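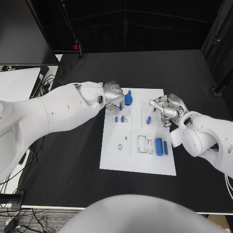 Two arms, one board, a handful of blue pegs. Gripper on the left, fingered hand on the right.

The Chore Gallery: Can It Do the Job Yet?
Posted 1/15/20

I get a lot of mail from people who want to know when they can stop doing dishes. My answer has been the same since I started this page, and I have not been given a good reason to change it. The companies say soon. Neden says soon, Venach says soon, and the folks behind Luo said soon so many times that I stopped opening their newsletters.

So this gallery is for looking at the work itself. One picture this time, and I would like you to spend a while on it before you read any more promises about laundry.

The job
It's a peg board task. There are plates fixed to a white board, holes and slots in various shapes, and blue parts that ought to match up with them. If you have had a toddler in the house you have owned something close to it. Some of the blue parts are standing up and some are lying down, and that difference matters more than you might guess. A standing peg is a polite peg. You come down over it, close and lift. A cylinder on its side has to be picked up and turned before it can go into a round hole, and turning things is where I have seen most of these demos go quiet.

Look at the two slots side by side, one wide and one narrow, with the two cylinders lying next to them, one thick and one thin. A person sorts that out without putting down their coffee. For a machine it means judging size, picking the right part, holding it straight and lowering it without jamming. I'd call that four jobs, and every one of them can go wrong without help from the others.

The left arm
It has a plain gripper, pointed down, with its fingers just over the board. I have more faith in these than in anything else in the business. They are dull, they are easy to fix, and when they fail you can usually tell why. Pieter Segers, who spent years keeping the packing line going at a shop that made drawer hardware, wrote to me that he would take a good gripper and a well-made tray over any hand on the market. His line had 94 different small parts on it. He said the trays did most of the thinking.

That is my complaint in a nutshell. On a shop floor you can build the trays. My kitchen drawer has not been arranged for the convenience of anybody, me included.

The right arm
The metal hand is the one people will forward to their friends. One finger out, the others curled under, and a little blue peg standing just in front. It looks like it is about to make a point. I understand the appeal, and I still want to see what a hand like that does with a wet sponge, a bread bag, or a sock that has gone inside out. Look at the wrist, too, where the red and white wires show through the opening. I would not want that over my sink.

Brynhildur Bundgaard, a reader who runs a small repair shop and has been arguing with me by email since the fall, thinks I am being unfair. Her view is that fitting pegs is a real skill and that half of what she does all day is fitting a round thing into a round hole at a bad angle. She has a point. Putting a bolt in a bracket is close to this. So is putting a lid on a jar. If a machine could do it every time, in any light, with parts it had never met, I would write a much nicer page.

What I would want to know
A still can't tell you how long anything took, or how many tries there were before the good one. Whenever somebody shows you a task like this, ask for the whole run. Ask who set the parts out. Ask what happens if you bump the board a quarter inch to the left while the arm is moving. The salesman from Lasiser told me his system had finished 757 insertions, and when I asked how many it had started he said he would get back to me. He has not.

Where I come down
Shop floor, fixed board, same parts all day: yes, within limits, and I expect it to get better. House, with kids and a dog and mail on the counter: no. Not this year. I put the gap at roughly 2 decades, and I have been told by people on both sides that this is silly.

If you have had a machine do a chore in your own home, start to finish, with nobody standing by to rescue it, write to me. Robot vacuums don't count unless you also moved no chairs.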